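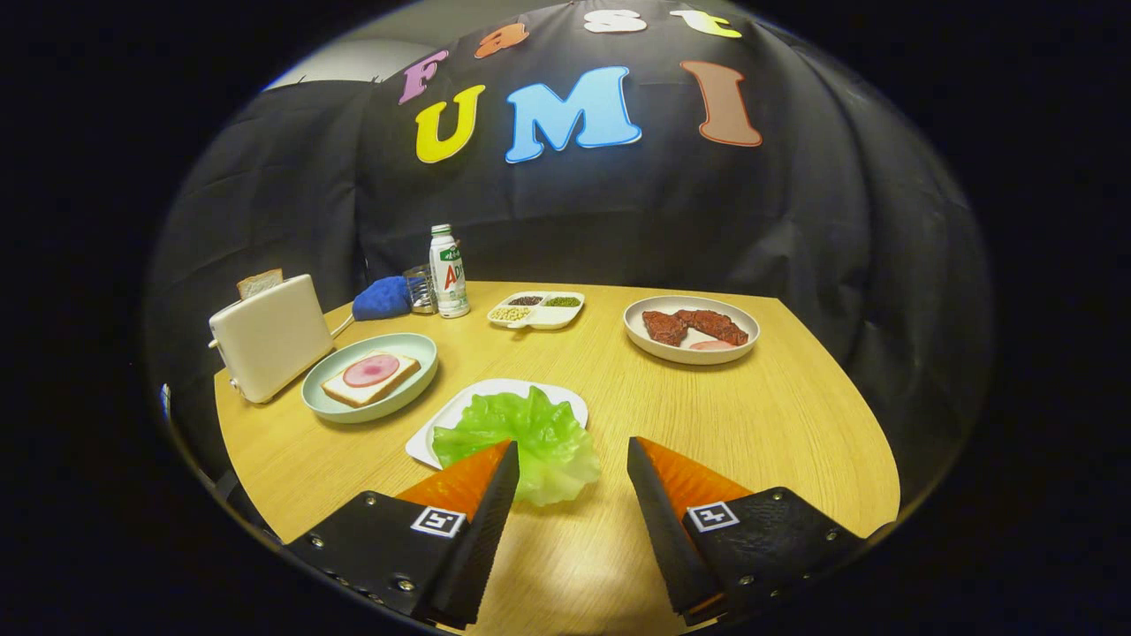

# 조식 상차림 배치 연구: 소형 원탁의 동선과 물품 간격

제출일: 2018년 12월 4일
작성: Trinh Đồng, Mohsin Dogar
과목 내 과제명: Erkano

## 1. 배경

공동주방의 조식 상차림은 담당자마다 물품 위치가 달라 준비 시간의 편차가 크다. 본 과제는 둥근 목재 식탁 하나를 기준으로 토스터, 유리컵, 음료병, 오븐 장갑의 위치를 정하고, 배치에 따른 준비 시간을 비교하였다. 3월에 수행한 예비 과제 Swati에서는 사각 식탁을 사용하였으며, 당시 배치안은 모서리를 기준점으로 삼았기 때문에 원탁에 그대로 적용할 수 없었다.

## 2. 배치 기준

원탁에는 기준 모서리가 없으므로 사용자가 서는 쪽을 앞, 검은 천 배경막이 걸린 쪽을 뒤로 정의하였다. 좌우는 사용자 시점을 따른다.

- 토스터: 왼쪽 끝. 긴 측면이 오른쪽을 향하도록 비스듬히 둔다.
- 오븐 장갑: 토스터 뒤쪽. 엄지 부분은 왼쪽을 향한다.
- 유리컵: 장갑의 바로 오른쪽.
- 음료병: 유리컵 옆. 식탁 위 물품 중 가장 높으므로 뒤쪽에 두어 앞쪽 물품을 가리지 않게 한다.

배경막은 식탁 뒤의 벽을 덮고 양옆까지 둘렀다. 흰색 병과 크림색 토스터의 윤곽은 검은 바탕에서 구분이 쉬웠다. 천의 주름은 펴지 않았다. 배경막에 붙인 색색의 오린 글자 "Fast"와 "UMI"는 배치 기준점으로 사용하지 않았다.

## 3. 방법

비교안은 두 가지이다. Broven 안은 2장의 기준을 따르고, Ivex 안은 토스터와 음료병의 위치를 맞바꾼 것이다. 한 회의 작업은 식빵을 토스터에 넣고, 컵에 음료를 따르고, 장갑을 원위치에 두는 것까지로 하였다. 안별로 11회씩 수행하고 소요 시간을 합산하였다. 굽는 시간은 제외하였다.

## 4. 결과

| 배치안 | 횟수 | 합산 시간(초) |
|---|---|---|
| Broven | 11 | 358 |
| Ivex | 11 | 507 |

Broven 안의 합산 시간이 149초 짧았다. Ivex 안에서는 병을 잡으려고 토스터 쪽으로 돌아가는 동작이 반복되었고, 전원선이 작업 영역을 가로질렀다. 컵을 옮긴 뒤 장갑을 다시 놓는 순서에서도 지연이 발생하였다.

## 5. 한계 및 후속 작업

수행자가 작성자 두 명뿐이며 둘 다 오른손잡이이다. 왼손잡이 사용자에게 같은 결과가 나오는지는 확인하지 못하였다. 식탁 높이는 70 cm로 고정하였고 의자에 앉은 상태의 작업은 다루지 않았다.

후속 작업에서는 다음 항목을 변경한다.

1. 좌우 반전 배치를 비교안에 추가한다.
2. 음료병을 채운 양을 매회 동일하게 맞춘다. 이번 측정에서는 이를 기록하지 않았다.
3. 오븐 장갑을 식탁 밖 고리에 거는 경우를 별도로 측정한다.

측정 기록 원본은 Mohsin Dogar가 보관한다.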